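# Mollby Countertop Blender: Common Questions

Updated December 2019. These are the questions we get most often at the Crabtree store about making smoothies and cleaning up afterward. 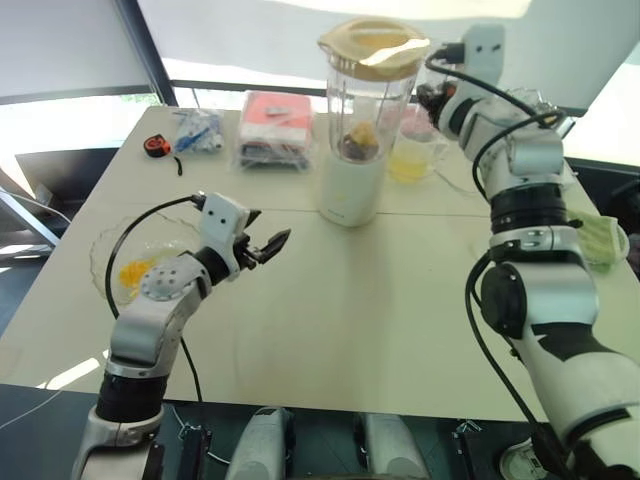 If your question is about a missing part or a return, skip to the last two entries.

## Using the blender

**Do I put the fruit in first or the liquid?**

Liquid first, in most cases. It gives the blades something to move right away. If the fruit is already in the jar, pour the liquid over it and let it run down between the pieces before you start.

**How big should the pieces be?**

An inch or so is fine for soft fruit like banana, mango, or ripe peach. Cut apples and pineapple smaller and take out all cores and pits. Frozen fruit should sit on the counter for a few minutes first.

**My fruit just sits there while the blades spin. What's wrong?**

There is usually too little liquid. Stop the blender, add a splash, and try again in short bursts. If a chunk is stuck under the others, unplug the base, take off the lid, and loosen it with a long spoon.

**Can I use juice in place of milk?**

Yes. Juice, milk, water, and coconut water all work. Measure it in a separate cup so you know what to change next time. Don't use soda or anything else fizzy with the lid closed.

**Can I blend hot soup?**

No. Let it cool to room temperature. Steam can push the lid off.

**Does the lid need to be on for a quick pulse?**

Yes, every time. Press it down all the way around and keep one hand on it.

## Cleaning

**What's the fastest way to clean the jar?**

Fill it halfway with warm water, add 2 drops of dish soap, put the lid on, and run it briefly. Rinse and leave it upside down to dry. Do this soon after you pour. Banana gets hard to remove once it dries.

**Can the base go in the sink?**

No. Unplug it and wipe it with a damp cloth.

**The lid has turned yellow. Can I fix it?**

Carrot and turmeric stain plastic. A paste of baking soda and water helps with light stains. Old ones may not come out.

## Parts and returns

**Where do I get a new lid seal?**

Ask for part 3363 at the counter, or order it through Woteo. We keep seals in stock. Jars are a special order and were running slow in November.

**How long do I have to return a blender?**

You have 39 days with the receipt. Please wash and dry the jar before bringing it in, and include the lid and cord.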